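March, late, kettle on

My feet are killing me and I smell of somebody else's hand cream, but I want to get today down before it all runs together. I've been to the Lerunport open day! I nearly didn't go. It was drizzling when I got up and the bus to Tagle only runs when it feels like it, and I'd got as far as taking my coat off again when Charito rang to say she was already at the stop and where was I.

So off we went. Charito Pascual has been on at me about this for weeks, ever since her nephew started there, and I'd been saying yes, yes, lovely, the way you do. I had it in my head that it would be a big shed with a yellow line on the floor and a man in a hard hat telling us not to cross it. Well, there was a shed, and we did see it, but most of the day was in an ordinary flat over the road that they use for the home side of things. Sofas and everything. We all had to take our shoes off, and of course I had odd socks on (one navy, one black, I thought I'd got away with it but Charito spotted it straight away).

There were 19 of us in the end. They'd been expecting 30 and had the biscuits for it, so I came home with a napkin full of shortbread in my bag. They split us up so we weren't all treading on each other, and our lot went to the tables first.

The young woman looking after us was called a demonstrator on her badge and she had the patience of a saint. What they do there, or what I understood of it, is they get people to do plain everyday jobs with these hand-held grippers, picking things up and putting them down, and the whole business gets recorded so a robot can learn from it later. You hold one in each hand and squeeze, and the fingers close. That's it. I said is that all, and she said have a go then, and I should have kept my mouth shut.

It is so much harder than it looks! Your own hand knows what a tomato is before it gets there. You don't think, oh, I'd better be gentle, you just are. With the gripper I was all thumbs, coming in too fast and then stopping dead, and squeezing much harder than I needed to because I couldn't feel a thing through it. My first tomato shot off towards the man next to me and he caught it against his jumper. Everybody cheered. After that I slowed right down and got the knack of it a bit, sort of sidling up with the fingers open and waiting until I was sure.

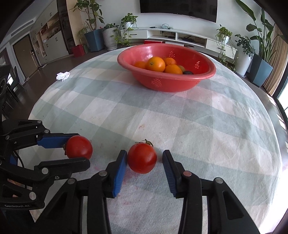
Charito, naturally, was good at it from the start. She used to ice cakes for a living and she has those hands. She had her elbows tucked in and her tongue between her teeth and she went along like she'd been doing it all her life, and the demonstrator called a colleague over to watch. I was proud and also a tiny bit cross. I asked her on the bus what the trick was and she said to stop looking at the gripper and look at the thing you want, so I'm passing that on to myself for next time, if there is a next time.

I asked whether it mattered that I was so bad. The demonstrator said they don't mind slow people, they mind people who get flustered and start jabbing. She said a slow careful go is more use to them than a fast messy one. I don't know if she was being kind. I had 4 proper goes in all and I think 2 of them were decent.

Then lunch, which was soup and a roll, and the soup was mostly pepper. After that we went over to the shed for the Hisell, the actual robot, with two arms and a sort of post in the middle. It was laying things out on a tray and it took an age. A lad near the front started narrating it under his breath like the snooker and I got the giggles and had to look at the fire exit sign. But then it lifted a cup, and turned it the right way up, and set it down without a sound, and I'll admit I stopped laughing. I'd spent half the morning failing at that sort of thing and I knew exactly how fiddly it was. I don't think I'd have been impressed at all if I hadn't had a go myself first.

There was a talk at the end about something called Grutumance and I'm afraid I lost it. It's either the program that sorts all the recordings or the name of the whole project, Charito says one and I say the other. The speaker had a nice voice, the room was warm and I'd had my shoes off all morning. I may have shut my eyes for a bit. A woman behind us asked a good question about whether a robot would ever be able to do her husband's shirt buttons, as his hands are bad now. He didn't promise her anything. He said buttons are very difficult and they were a long way off it, and he stayed behind to talk to her afterwards while they were stacking the chairs.

I keep thinking about that. I'd gone in thinking it was all toys, and I'm still not sure I'd want one in my kitchen, watching me burn the toast. But Mum would have had a use for one, those last couple of winters, when she couldn't manage the milk.

Bus back was late and we ate some of the shortbread in the shelter. Charito wants to put her name down for regular sessions. They do them of a morning, and they pay your fares. I said I'd think about it.

Must ring the plumber tomorrow, and find the other navy sock.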